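Home » Features » Workshops and Makers

The Patient Art of Teaching a Robot to Put a Computer Together

The first thing I was told on arriving at Stougaard was that I could touch anything except the coffee machine, and the second was that the robot would do whatever I did, so I had better think before I moved my hands. Stougaard is a small robotics outfit on the edge of Lurkley, in a building that used to store carpet, and for most of this year the people there have been showing a pair of robot arms how to handle the insides of a desktop computer. I had asked to spend a day watching. They very kindly gave me two, and a turn at the controls, which I'll get to once I've recovered my dignity.

If you have ever put a memory module into a motherboard yourself, you'll remember the small moment of dread. You line it up, you push, it doesn't go, you push a bit harder, and you wonder if the creak you heard was the right sort of creak. A person gets through that on feel. The whole project here, which goes by the name Rindodano, is a long attempt to hand that feel over to a machine by letting somebody do the job through it, over and over, and keeping a record of every movement.

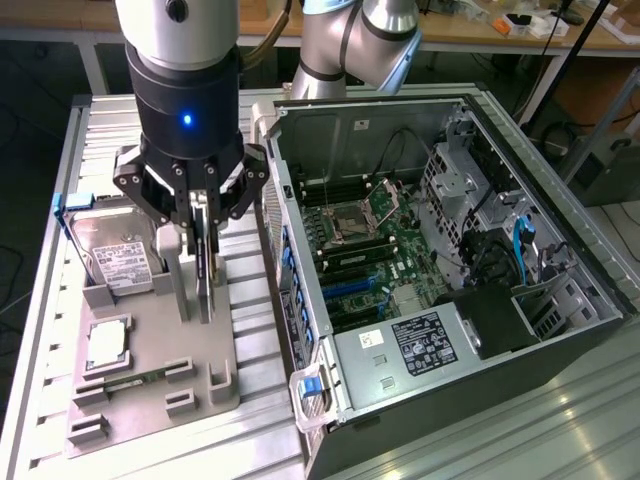 There are two ways of doing this at Stougaard, and people have their favorites. The older way is to take hold of the arm itself, put it into a mode where the joints go slack, and walk it through the job as if you were teaching a child to hold a pencil. It's lovely for big, sweeping moves. It is less lovely when you are leaning over a computer case with your elbow in the way of everything you need to see. So for the close work they mostly sit at a separate control station called Grorano, a desk-sized pair of handles on jointed stalks, and the real arm copies whatever the handles do. Squeeze the grip and the fingers close. Let go and they open, whether you meant it or not.

Each complete run is called a demonstration, or a demo if you're in a hurry, and one operator can get through 60 of them on a good day. I was expecting something quick and slick, and I have to say the pace took me by surprise. It is closer to watching someone ice a wedding cake. The arm goes down, waits, shifts over by a hair, waits again. The operator breathes out. I caught myself breathing out too!

The computer they practice on is an ordinary tower laid on its side with the panel off, and the parts wait next to it in a gray tray made for the purpose, each with its own place. The hard drive has its holder, the processor has a little square pocket, and the memory lies across its slots. I got quite fond of that tray. In April they went through version after version of it, I was told, moving a holder over a finger's width, then moving it back, until the gripper could come down on every part without bumping into its neighbor.
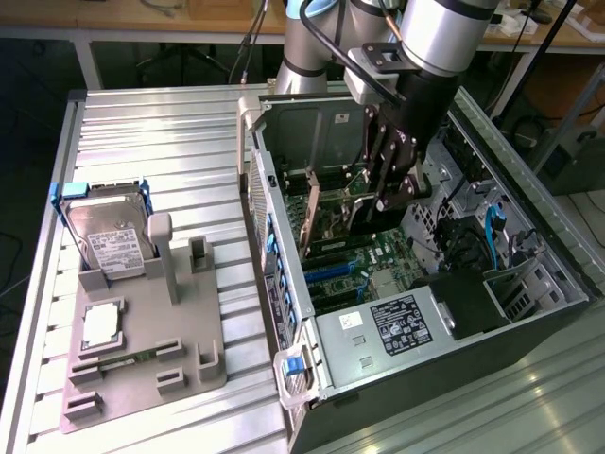
The gripper reaches into the open case, with the hard drive, processor and a memory module on the tray at left.

What I hadn't understood before I came is how much of the skill is in being consistently a little bit different. If you perform the task exactly the same way every time, the robot learns that one way and falls to pieces when the case has been nudged over. So the operators nudge the case themselves between runs. They come in from a slightly different height, or pause somewhere new, or (this is the part I liked best) make a small mistake on purpose and then fix it, so that the machine gets to see what putting things right looks like. One operator, who used to repair sewing machines, told me it had taken her weeks to stop being tidy about it.

Then there are the runs that get thrown out. Of the 161 demonstrations recorded in the week before my visit, 107 were kept. The rest went for all sorts of reasons: a finger brushing a cable, a part let go a touch early, a long hesitation while somebody answered a question from across the room. I was the one asking questions on my first morning, so I'm afraid I know where a few of this week's will have gone.

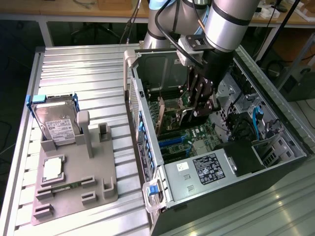
My own turn came after lunch on the second day. I was given the simplest job they had, which was to bring the fingers down over the board, stop short of touching anything, and come back up. It sounds like nothing at all. With the handles in your palms, though, you find out how much your hands wander when you believe they're still, and there it all is on the other end, a metal arm fidgeting away like a schoolboy in church. I looked at the arm and not at the screen, which everybody does at first, and then I looked at the screen and lost track of the arm. I'd been told to rest my forearms on the padded edge of the desk. I had forgotten within a minute.

Nobody laughed, or not where I could hear it. A new operator does 50 practice runs before any of them are saved, and I was assured that mine were perfectly normal for a beginner, in the gentle tone my driving instructor used to use.

After that I was happy to go back to my stool and watch somebody who knew what they were doing. There is a rhythm to it once your eye settles. Most of the trip from tray to case is easy, and a practiced operator hardly seems to think about it. Everything slows down over the board, where there's a card on one side, a bundle of cable on the other and not much room for a pair of fingers between them. You learn to look at the gaps.

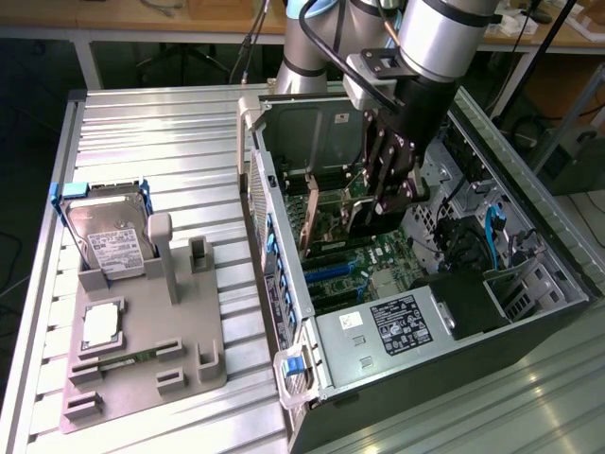

I asked whether the arms would be putting computers together by themselves before long, and got a good deal of head-wobbling in reply. Some steps are coming along nicely. When the robot is left to try what it has learned, it will often pick up a memory module quite gracefully, and then dither over the slot as if it had walked into a room and forgotten why. The team finds this encouraging, as dithering is something it picked up from them, and they can show it something better. More demonstrations of that one stretch were planned for the following week, from as many different pairs of hands as could be talked into it.

Mine were not on the list, but I was told I could come back and practice. I've been working on keeping my elbows down.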